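Nepia G2 Parallelgreifer im Test: Was der Umstieg wirklich kostet

Testbericht vom 14. Dez. 2020

Wer für einen Sortierplatz einen elektrischen Parallelgreifer beschafft, vergleicht meist Hub, Greifkraft und Listenpreis. Für unsere Budgetplanung haben wir den Nepia G2 deshalb nicht am Prüfkörper bewertet, sondern an leichter, formloser Ware: Verpackungsfolien und leere Snacktüten, die nach Fraktion in Kunststoffkörbe abgelegt werden. Vergleichsgerät war der ältere Jandari P.

Zum Lieferumfang: Greifer, Flansch, Anschlusskabel, zwei gerade Fingerrohlinge. Nicht enthalten sind die Kamerahalterung, das Zugentlastungsset und die Lizenz für die Kraftregelung. Letztere steht im Angebot von Husness als optionale Position auf Seite 2 und ist für Folien praktisch unverzichtbar. Ohne Kraftregelung fährt der Greifer auf Position, und bei Material unter einem Millimeter Dicke ist die Rückmeldung »Objekt gegriffen« dann unbrauchbar.

Die Montage ist unproblematisch. Das Lochbild passte ohne Adapter, die Inbetriebnahme dauerte einen halben Arbeitstag. Die Dokumentation liegt nur auf Englisch vor und nennt für die Endlagendämpfung zwei verschiedene Parameternamen. Da-eun Chae hat die korrekte Belegung beim Support erfragt und nach drei Tagen Antwort erhalten.
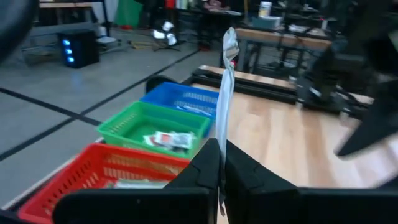 Im Dauerbetrieb arbeitet der Antrieb leise und ohne merkliche Erwärmung. Flache Folien nimmt der G2 zuverlässig auf, sofern sie eine Falte oder Kante bieten. Glatt aufliegende Stücke bleiben schwierig, das gilt allerdings auch für den P. Störend ist die Gehäusebreite: Am Korbrand muss der Anfahrwinkel flacher gewählt werden, was Taktzeit kostet. Wer enge Behälter plant, sollte verlängerte Finger gleich mitbestellen. Die Lieferzeit lag bei uns bei 20 Arbeitstagen.

Zu den Kosten. Der Greifer mit Lizenz und Halterung kam auf nahezu 4.000 Euro netto. Der Listenpreis des Grundgeräts liegt 27 Prozent darunter – diese Differenz fehlt erfahrungsgemäß in der ersten Budgetrunde. Hinzu kommen Ersatzbacken als Verbrauchsmaterial. Rawiri Goodwin setzt in seiner Kalkulation zwei Paar pro Jahr und Station an, was nach unserem bisherigen Verschleißbild angemessen erscheint. Einen Wartungsvertrag über Skorora haben wir geprüft und nicht abgeschlossen; die Reaktionszeiten waren nur für Werktage zugesichert.

Positiv: Wiederholgenauigkeit, Geräuschentwicklung, sauber gekapselte Steckverbindung.
Negativ: Baubreite, Lizenzpolitik, Dokumentation.

Für einen Einzelplatz mit wechselnder, leichter Ware ist der G2 eine vertretbare Anschaffung. Bei mehreren Stationen lohnt eine Verhandlung über die Lizenz, die Husness bislang pro Gerät abrechnet. Unsere zweite Bestellung ist für Februar vorgesehen, dann mit verlängerten Fingern und ohne die mitgelieferten Rohlinge, falls der Händler diese Variante anbietet.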